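Section 4: Setting up your Rusidora sourdough starter jar

You're nearly at the fun part! Once your jar is washed and dried, you can get your first starter going in a few minutes, and then it's mostly waiting (and peeking, which we fully encourage).

1. Take the lid, the rubber seal and the steel clip out of the bag. Put the seal to one side for now.

2. Stand the jar on your kitchen scale and press zero.

3. Add 30 grams of wholemeal flour and 30 grams of lukewarm water. Rye works beautifully too, if you've got it.

4. Stir with the long spoon until there are no dry bits left, then scrape down the sides.

5. Slide the coloured band around the outside so it lines up with the top of the mix.

6. Rest the lid on top without the seal or clip.

Caution: never clip the lid shut while the starter is active. Gas builds up fast and the glass can crack.

Pick a spot out of direct sun. Stone benchtops can feel cool in winter, so pop a folded tea towel under the jar if your kitchen gets chilly overnight.
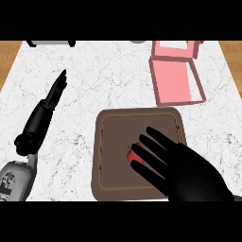

By Bent Hjaltested
Updated Mar 13, 2024

7. Each day, tip out half the starter and feed what's left with the same weights of flour and water. Move the band down to the new level.

8. Keep going until the mix doubles between feeds. Some jars race along and some dawdle, and both can make gorgeous bread!

Note: a sharp, fruity smell is fine. Pink or orange streaks mean you should bin the lot, scald the jar and start again.

9. When you want a break from baking, feed the starter, leave it out for an hour, then move it to the fridge with the lid resting loosely.

Spare seals are part no. 3275. For the wide jar, order 1368 instead.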